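2023-12-04

Bench notes, model tack. Hedstead halter first, then the Vasylenko bridle.

Halter is on its third crownpiece. The first two stretched at the buckle hole once the strap was skived down thin enough to sit flat behind the ears. Cut the new one from the firmer kangaroo lace I bought in October, left it a bit wider at the holes and tapered after punching. Holes made with the needle awl, edges burnished with the bone folder and a little water. Dye went on before the taper this time, so the cut edge needed touching up with the fine brush. Color match is fair. It reads a shade darker than the cheeks under the desk lamp.

Sanded the buckle tongues with 400 grit. They still catch on the keeper if pulled backward. Leave it.
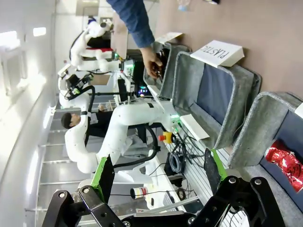

Noseband fits Lellurau well but is loose on Pratanano, whose head is finer below the cheekbone. Took it in by one hole and the spare tail now sticks out past the keeper. I would sooner make a second noseband than shorten this one. Kęstutis Žukauskas wants the set for his performance entry and he will be using Lellurau, so the fit there is what counts.

Vasylenko bridle: browband done, cheekpieces cut and not yet skived. Reins are 18 cm each from bit to buckle, which hangs right when the neck is up and drags a little in the stretching pose. Vsevolod Ivanyshyn suggested a thinner lace for the last part near the hand. Tried it on a scrap. The join shows. Going back to one piece.

Bit rings are soldered, 7 of them usable out of the batch. The others have a lump on the seam and I don't want to file through the plating. Put the good ones in the tin with the small hooks.

Low on black edge paint. The old jar has gone stringy and leaves threads on the strap, so don't use it on the cheekpieces.

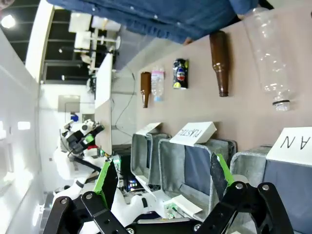 Does the browband need to be glued before stitching? A thin line of contact cement at each loop is enough, set under a clip for 7 minutes, then stitch through both layers while the glue still has some give.

Next: skive cheekpieces, make keepers, cut the second noseband if there is enough lace left after the reins. Ask Kęstutis whether he wants the lead shank in chain or plain leather. Order more 200 grit as well, down to one sheet.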